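Can a robot open a kitchen cupboard yet? Testing household tasks in simulation

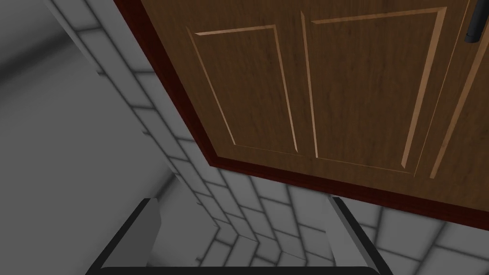
Boris Kadrić
Final-year student, Mechanical and Control Engineering, Plendcombe

Summary

This project looked at how well a robot arm with a simple two-fingered gripper can deal with kitchen cupboards. All of the work was done in simulation. I ran 302 trials across 14 kitchen layouts, and the arm completed the task in 204 of them. Most of the failures came from the approach to the handle. Very few came from the pull itself. My view at the end is that cupboard opening is close to usable in a kitchen the robot already knows, and a long way off in one it doesn't.

1. Background

The project started from a question set by my supervisor in January, which was whether household chores are any nearer to being automated than they were when the module was first written. Washing machines and dishwashers do one job inside a closed box. Putting the clean plates away afterwards is still done by people, and the first step in that job is opening a door.

I chose cupboards because they come up in nearly every kitchen task. If a machine can't get into the cupboard it can't put away shopping, lay a table or fetch a pan. They also vary more than I expected before I began. Hinges can be on the left or right, handles can be bars, knobs or a lip under the door, and wall units are often hung above the height where a small arm works comfortably.

2. Setup

The kitchens were built in Prekside, the simulator used in our department, with the arm controlled by a planner called Fovell. I did not write either of these. My own work was the layouts, the task scripts, the scoring and the changes to the approach step described in section 4.

The main view comes from a camera at the wrist, looking out past the gripper fingers. For wall units this means the door is seen from underneath at a steep angle. The panelled door at the start of this report is a good case. The wood face, the dark maroon trim and the grey tiles are easy enough to tell apart, but the black handle is right up in the top corner of the view and only part of it shows. A person standing in the same place would lift their head a little. The arm has to move its whole wrist, and that changes where it will reach from.

Each trial began with the arm in a set starting pose and the door shut. A trial counted as a success if the door was open far enough to take out a dinner plate, the gripper had let go of the handle, and nothing had been struck hard enough to trip the contact limit. There was a time limit, but very few trials reached it.

3. Results

The overall figure was 204 successes out of 302 trials, or just over two thirds.

Base units did better than wall units. With base units the wrist camera could usually see the whole handle from the starting pose, and the planner had room to come at it straight on. Bar handles did better than knobs. The fingers close on a bar even when they are slightly out of line, but a knob has to be near the middle of the pads or it slips out during the pull.

Panelled doors caused some trouble that I had not planned for. The bevelled grooves catch the light and make long straight edges, and in some trials the handle detector picked one of these as a possible bar. The arm then closed its fingers on nothing and began to pull. The script scored this correctly as a failure, but the planner itself carried on as if the door were moving.

Seams between neighbouring doors were a similar problem. From below, a seam and a panel groove look very much alike, and the planner needs to know which is which to work out the side the hinge is on. When it guessed wrong it pulled in the wrong arc and the contact limit tripped within 2 seconds.

4. Changes to the approach step

I tried one main change, which was to add a second look. Before reaching, the arm moves back and down from the door, takes another view and compares the two positions it has found for the handle. If they don't agree, it looks again from one side.

The idea came from a paper we were given by Yordanov, a company that fits out small commercial kitchens and was advising on the module. Their engineers work with fixed arms over a counter, so the details are different, but the habit of checking from two places carried over without much effort.

The second look made false grasps on panel grooves much rarer. It did not help with knobs, where the problem was finger placement, and it made every trial slower. I think the delay is acceptable for a home. In a shop or a canteen I am less sure, as staff would be waiting for the arm to get out of the way.

5. Limits of the work

Simulated doors are kinder than real ones. Mine all had clean hinges with the same resistance, and none had dropped or swollen or been painted shut. The lighting was soft and even throughout, with no low sun and no shiny patches of grease. I would expect the success rate to fall on real cupboards — by how much I can't say from this data.

I also left out everything that comes after the door is open. Finding a plate in a stack and lifting it without moving the others is a harder job, and a useful machine has to do both.

6. Conclusions

For a known kitchen, where the handle positions and hinge sides can be stored once and reused, opening a cupboard looks like a solvable problem with a plain two-fingered gripper. For an unknown kitchen, the weak part is seeing and understanding the door before touching it.

If I carried on with this I would do the following first:

Detect an empty grasp from finger position before starting the pull.
Test the hinge side with a small, gentle movement.
Repeat the wall unit trials with a second camera fixed above the counter.

The layouts and scoring scripts have been left on the department drive for next year's group. The script for knob handles still needs tidying up, and layout 14 will not load unless the floor is imported first.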